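Blocks, Trays and Big Promises: the Narnen Sorting Set

Posted 4 May 2018

I've never had much patience for toys that come with a philosophy. The Narnen set does, four pages of it, on the colour of "calm" and the dignity of a well-kept shelf. Daller had it at the front of the shop all summer, and the woman at the counter told me the Canadian distributor, Dresik, has shifted 3,000 of them. Fine. Plenty of people bought bread machines too.

Still, our playroom grant had to be spent by the end of the quarter, so a set came home with me. The idea is that each shape has its place, children learn to put it back, and tidying stops being a chore. I have met children. I wanted to see how the pieces looked out on a plain surface, away from the catalogue and its linen cushions.

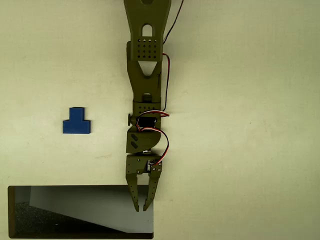

What bothers me is the claim that stepped shapes teach balance better than ordinary cubes. The booklet leans on a trial with 291 families, run by the people who make the blocks, and never says what the other families were given to play with. A bag of offcuts and a shoebox might have done just as well. I'd have liked to see that tested.

The blue piece is the one I'd keep. Narrow square part on top, wider base underneath, like a T somebody has stood on its head. It's a good honest shape for a doorstep, a chimney or a very small monument. Whether it's worth the asking price is another matter.

Trays are where the system either works or falls apart. I've owned three tray-based toys and every one ended up as a place for hair elastics and dried-out markers. The booklet recommends putting everything away before supper, in order, by shape. Good luck with that in our neighbourhood.

Vasiliu makes a rival set with a lid, and I'd look at it first if you're travelling to the cottage. I'll try ours through to September and add more pictures then, assuming we can still find all the pieces.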